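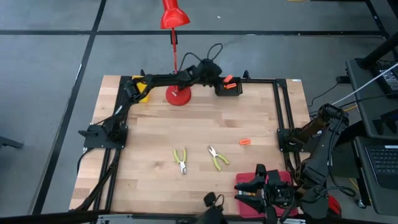 ¿Por qué se paran los dos brazos a mitad de un episodio si nadie ha tocado la seta?

Porque el brazo izquierdo pierde la comunicación durante un instante, el controlador lo interpreta como parada de emergencia y arrastra al derecho. Lo malo viene después: al rearmar, el izquierdo intenta volver a la última consigna que tenía guardada, y si el operador ha movido el mando mientras tanto, el brazo pega un tirón.

Dinus-alicates: LÉEME del conjunto de datos

Hola. Si has llegado hasta aquí es que te has bajado la carpeta y te faltan episodios, o que te ha saltado el aviso al cargarlos. Lo cuento todo seguido, que por correo ya me he liado dos veces.

Qué contiene

Teleoperación con dos brazos sobre mesa de madera, grabada en mayo en la sala de Rivadeneyra. La tarea es coger unos alicates de mango amarillo verdoso y dejarlos en la bandeja roja. Hay 163 episodios válidos y 27 marcados como fallo. Los del fallo NO los he borrado (me lo habéis pedido varios y la respuesta sigue siendo que no), están en la carpeta fallos/ con el mismo formato que el resto.

Qué pasó

Un lunes, a media tarde, el brazo izquierdo se quedó clavado encima de la mesa. Rearmé desde Tellport sin recolocar el mando, muy lista yo, y el brazo bajó de golpe y le dio a la lámpara. No hubo heridos ni piezas rotas, pero yo tenía la mano en el borde de la mesa y me llevé un susto de los buenos. Desde entonces no rearma ni entra en el perímetro nadie sin mirar antes la lista de más abajo.

Le eché la culpa a Mamby (el programa que graba) durante días y le debo una disculpa. En el registro se ve que la señal cae antes de que Mamby se entere de nada. Mi sospecha es el cable del brazo izquierdo, que hace una curva muy forzada cuando el brazo se estira. Lo cambié por otro más largo y no he vuelto a ver el corte, aunque tampoco he grabado tanto como para poner la mano en el fuego.

Antes de rearmar

1. Suelta los mandos y saca las manos del marco.
2. Baja la velocidad al 2 %.
3. Borra la consigna guardada de los dos brazos, no solo del que se ha parado.
4. Rearma, espera a que los dos den posición y mueve primero el izquierdo.

Cómo reconocer un episodio malo

El campo corte vale 1 a partir del primer paquete perdido. Los huecos duran más de 70 ms; por debajo de eso Tellport repite el último valor y en la trayectoria ni se nota. ¡Ojo con esto si calculas velocidades! Los tramos repetidos salen como brazo quieto y luego aparece un pico que no existió.

Si entrenas con todo, filtra por corte == 0. Si lo que te interesa es detectar fallos, usa la carpeta fallos/ entera, pero recuerda que todos vienen del mismo brazo y del mismo montaje.

Pendiente

- Que el rearme borre la consigna él solito.
- Repetir la prueba con el cable viejo, a velocidad baja y con el perímetro despejado.
- Arreglar las marcas de tiempo de la cámara en la carpeta fallos/, que van un pelín retrasadas respecto a las de los brazos.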